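Small claims, part two

August 8, 2024

I said in the last post that I would write down how the hearing went, so this is that.

Quick recap. In December the delivery van from Arkier backed into my parked car outside the apartment on Molcombe. I wasn't in it and no one was hurt. The driver left a note, which was decent of him. The company then took 11 weeks to answer my first letter and offered me less than half of the repair bill.

I talked to one lawyer, Refilwe Fourie, for a paid half hour. She told me the amount was too small to make hiring her worth it and that I should file on my own. She also told me to stop calling them and put everything in writing. I wish I had heard that part in January.

Filing was easy. The form is two pages and the clerk at the Flurkgate courthouse checked it while I stood there. Serving the papers was harder. The address on the side of the van was an old one and the first set came back, so I had to pay the fee again.

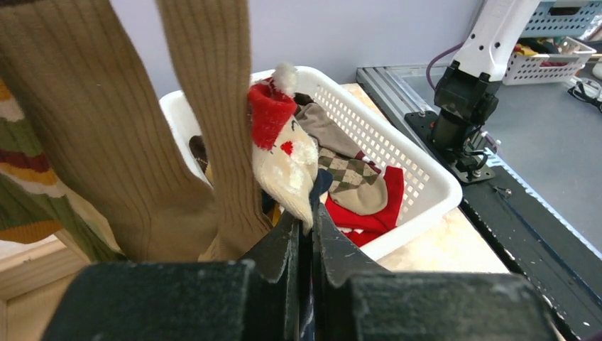
Socks and a white plastic basket.

The hearing was set for 9:30. There were 21 cases on the list taped to the door and mine was near the bottom, so I waited until almost noon. Bring something to eat. The snack machine was out of order.

When we got called it took 12 minutes. Arkier sent a man from their office who had not seen the note. I had three copies of everything – one for the judge, one for him, one for me – and the judge mostly read and asked about dates. He wanted to know why I picked the more expensive of my two estimates. I said the cheaper shop, Lema, had left out the rear sensor. He found the line and moved on.

The decision came by mail. I got the repair bill and the filing fee, but not the second service fee and not the rental car. My neighbor Vikas Shukla thinks I should appeal over the rental. I looked up the rules and the person who files the claim can't appeal here, so that settles it.

They have until the end of the month to pay.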